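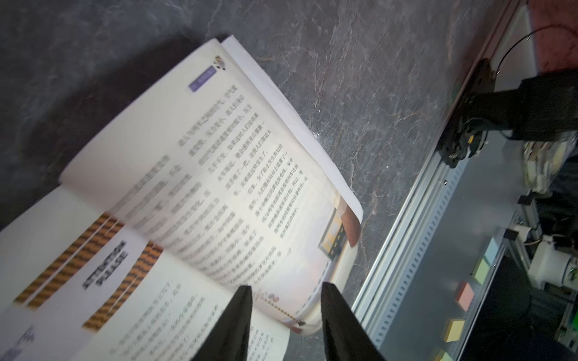
Pura is a desktop program for origin-destination tables: who was born where, who lives where now, and how many people sit in each combination. It is made by Hajdu, a small firm that previously sold add-ons for spreadsheet users. I have used version 2 since December, mostly on tables of internal migration, and this review covers that work only. One of my test sets had its place names in Chinese characters, like the print in the book lying open on the grey marble-patterned tabletop, and another had them in accented Latin script. Both loaded without damage once the text encoding was set by hand. Left on automatic, the program guessed wrongly for the first and filled the row labels with question marks.

## Import

Pura reads plain delimited text and the usual spreadsheet formats. It expects a long table, with one row per pair of places and a count. Square matrices have to be reshaped first, and the built-in reshaping tool is slow but correct. Blank cells are treated as zero unless you change a setting two menus down. For census tables this is a bad default. A blank often means that the figure was suppressed to protect small groups, and a suppressed count of four is a different thing from no movers at all.

The setting is not saved with the project. I reported this and had a reply the same afternoon saying it would be looked at.

## Measures

The program gives the standard set: in-migration and out-migration rates, net rate, and an effectiveness index (net flow divided by gross flow). It also splits the resident population by place of birth. Two shares come out of that split:

- **Stayers:** people born in a district who still live there, divided by everyone born there.
- **Locals:** people born in a district who live there, divided by everyone living there.

The numerator is the same in both, and the two are confused constantly in published commentary. Pura labels them clearly and prints the denominator under every column. I would pay for that alone.

My main test used 73 districts. In the Flidthorpe district the locals share was low and the stayers share was close to the middle of the range, so the low figure comes from arrivals. Onov had the reverse pattern, with a high locals share and a poor record of keeping the people born there. Sorting on one column and plotting it against the other took four clicks. I checked 11 rows by hand against the source and all of them agreed.

## Maps

The flow map is the weak part. Lines are drawn from centre point to centre point with width set by the count, and above 200 flows the result is unreadable. There is a threshold slider, but it works on raw counts, so small districts vanish first. A threshold on rates would fix this. Shaded maps are fine. The default class breaks are equal intervals, which suit almost no migration data; quantiles are available.

Exported maps carry their legend as an image, so fonts can't be changed afterwards.

## Age and missing birthplace

There is no age standardisation. A district with a large university will show heavy turnover whatever else is going on there, and you will need to adjust for it elsewhere. Records with no stated birthplace can be dropped or shared out in proportion. Dropping is the default, and the number dropped appears in the log but not in the output table.

## Verdict

Recommended for anyone who works with birthplace or residence tables and doesn't want to write scripts. People who already do this in code will gain little beyond the labelling. Change the blank-cell setting every time you open a project, set the encoding yourself, and draw the flow maps in something else.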